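Search articles Search

When the Stop Comes Late

By Mwanahawa Mwakalinga
11 October 2020
3 comments

The fault first showed up in the logs at Odley in September. An arm working over a tabletop kitchen received a stop command and kept following its old target for three more control cycles. It hit nothing, and the operator did not notice. 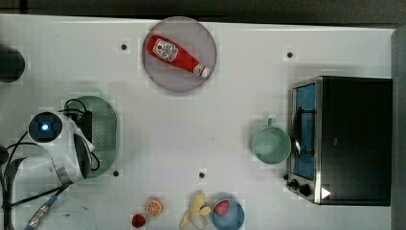

Odley's engineers replayed 1,993 motion records and found the same lag in three of them. In each, the arm had been changing direction when the command arrived. The controller, supplied by Gondwood, placed the stop in the same queue as ordinary motion targets — a design that works until the queue is full.

The red emergency button was not affected. It cuts motor power through its own circuit. The fault was confined to the software stop, the one operators use most because it lets a task resume without a restart.

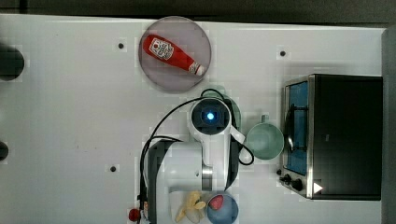
Bevia, which wrote the motion planner, first suspected a loose connector. Cables were swapped and the lag remained. A Jafarzadeh timing logger, wired between planner and controller, finally showed stop messages waiting behind stale targets.

At table height the extra travel is small. Over a rigid object it can still matter, as the gripper often works with little clearance.

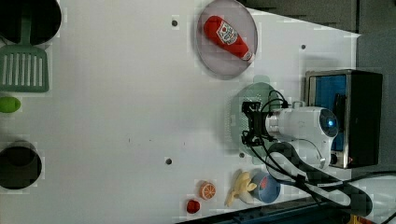
The gripper over the green colander.

The repair gives stop commands a separate channel and clears the queue on receipt. Odley ran 1,000 test stops on the new code, most of them during reversals, and logged no late ones. Speed limits near the table stay in force until Gondwood releases the change to other sites.
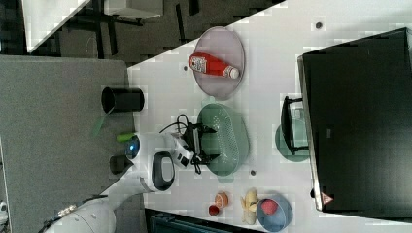
What Other Sites Should Check

Owners of the same controller should compare the time a stop is sent with the time the joints begin to slow. Averages hide the fault. The full record has to be searched, reversals first.

Last updated: 11 hours ago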